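# Ensinar com as mãos: notas para a fala

24 de fevereiro de 2023, Wukevent, sala pequena

(Começar sem slide. Esperar o pessoal sentar. Água do lado direito do púlpito!)

## Abertura

Boa tarde! Quero começar com um pedido: pensem na última vez em que vocês ensinaram alguém a amarrar um cadarço. Ninguém dita coordenadas. A gente pega a mão da criança, puxa o laço junto, erra, desfaz, tenta de novo. Na Stekach passamos o último inverno tentando fazer a mesma coisa com um robô de dois braços, e eu saí desse período mais animado com robótica do que em todos os meus anos escrevendo trajetória ponto a ponto.

(Pausa. Perguntar quem na sala já programou um braço com teach pendant. Quem já xingou um teach pendant.)

A fala tem duas metades. Primeiro as duas maneiras de mostrar uma tarefa, pegando no braço ou comandando de longe. Depois o que aprendemos gravando 600 demonstrações no projeto Erura, com erros inclusos, porque foram os erros que mais me ensinaram.

## Pegar no braço

O ensino cinestésico é o mais gostoso de explicar: o robô fica em compensação de gravidade, você segura o punho e leva a garra até onde quer. As juntas registram tudo. É uma delícia na primeira vez, parece que o braço não pesa nada.

Os problemas aparecem com dois braços. Você precisa das suas duas mãos para mover as duas garras, e aí falta mão para abrir e fechar os dedos. Tentamos pedal. Funcionou mal: o operador pisava um instante depois do que queria, e o robô aprendia direitinho esse atraso. Quem anotar uma coisa só desta parte, anote isto: o robô copia também as suas manias.

Outra questão é o corpo de quem demonstra. Se o operador está debruçado na mesa, ele aparece nas câmeras, e na hora de rodar sozinho o robô vê uma mesa sem ninguém. As imagens de treino e as de uso ficam diferentes logo onde a política mais precisa delas.

(Se alguém perguntar sobre apagar a pessoa da imagem por software: tentamos, deu trabalho, deixar para o café.)

## Comandar de longe

Foi isso que nos levou à teleoperação. O operador senta numa bancada separada, com um par de braços-guia menores, e os braços de verdade seguem. O conjunto que usamos nós chamamos de Rantala, nome que pegou no laboratório e ninguém mais conseguiu trocar. O gatilho da garra fica no indicador, e a abertura dos dedos vira um valor contínuo, coisa que o pedal nunca nos deu. 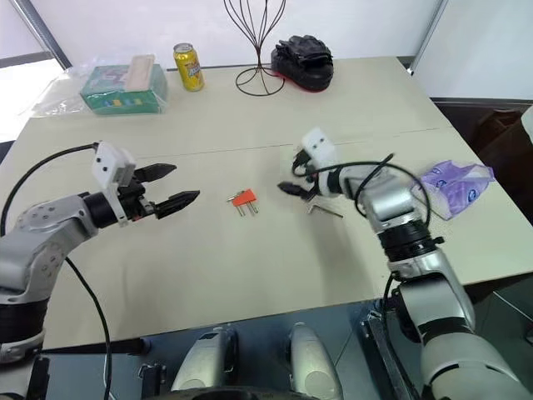

Peças pequenas são o meu assunto favorito dentro da teleoperação. Com um objeto grande, um centímetro de erro passa batido. Com um conector de plástico com pinos de metal, a história muda: a ponta dos dedos precisa chegar paralela à peça, na altura certa, quase raspando o tampo, e o operador faz tudo isso olhando por uma câmera, sem sentir nada na mão. Os novatos descem rápido demais. Os bons fazem uma paradinha logo acima da mesa, corrigem o ângulo do punho e só então fecham.

E essa paradinha é linda de ver nos dados! Aparece na velocidade das juntas como um degrau, bem nítido, e mais adiante a política treinada faz igualzinho. Na primeira vez que o robô hesitou sozinho acima da peça, no mesmo lugar em que nós hesitávamos, a sala inteira aplaudiu. Eu aplaudi sentado em cima do cabo de rede, mas aplaudi.

(Deixar rir, se rirem. Não esticar.)

## O que anotamos nas sessões

Conselhos práticos, podem fotografar o slide:

- Sessões de 43 minutos. Era o tempo que cabia entre duas aulas no prédio e virou regra. Depois disso a mão do operador fica preguiçosa.
- Um operador por bloco, sem revezar no meio. Cada pessoa tem um jeito de chegar na peça, e é bom saber qual bloco é de quem.
- Deixem objetos que não participam da tarefa na mesa. Ferramenta, embalagem, lata, o que houver. Mudem de lugar entre os blocos. Uma mesa limpa demais produz um robô que só sabe trabalhar em mesa limpa.
- Guardem as tentativas de recuperação. Derrubou a peça, pegou de novo? Fica. Bateu uma garra na outra? Sai, e vai para uma pasta à parte.
- Confiram os cabos dos punhos antes de cada bloco. Um cabo que enrosca no antebraço muda o movimento sem avisar.

## Onde deu errado

Dos sete operadores que treinamos, seis eram destros. Demorei para perceber a consequência: o braço direito fazia quase tudo e o esquerdo ficava de plateia, com a garra aberta, esperando. A política aprendeu esse papel de plateia com perfeição. Quando a peça caía do lado esquerdo, o braço direito cruzava a mesa inteira para buscá-la.

O conserto foi simples de explicar e chato de fazer: blocos inteiros em que só valia começar pelo esquerdo. Os operadores reclamaram muito na primeira semana. Na segunda já tinham apostado café para ver quem ficava mais rápido com a mão ruim.

Também erramos na luz. Gravamos sempre de manhã, perto da janela, e a primeira demonstração para visitas foi no fim da tarde. O robô descia com toda a confiança do mundo ao lado da peça. Desde então gravamos em horários misturados, com a persiana em posições diferentes.

(Aqui entra o vídeo. Se o áudio falhar, seguir falando por cima.)

## Mão ou controle remoto?

É a pergunta que sempre chega, então respondo antes. Para um braço só, movimentos largos e gente que nunca viu um robô, eu ainda começo pegando no braço. Em uma tarde a pessoa já entende o alcance, as juntas que travam, os cantos impossíveis. Para dois braços, peças miúdas e muitas repetições, controle remoto, sem pensar duas vezes. No Erura fazemos as duas coisas em sequência: todo operador novo passa primeiro pelo braço na mão e depois senta no Rantala. Ele chega lá conhecendo o corpo da máquina.

## Perguntas

(Repetir cada pergunta no microfone, quem está no fundo não escuta.)

Prováveis: custo dos braços-guia, retorno de força, quantas demonstrações bastam para uma tarefa nova. Sobre retorno de força, dizer que ainda não temos e que quero muito testar! Sobre quantidade, dizer que depende da peça e mostrar o gráfico reserva.

Convidar para a bancada no corredor, quem quiser pode teleoperar. Lembrar de religar o Rantala antes.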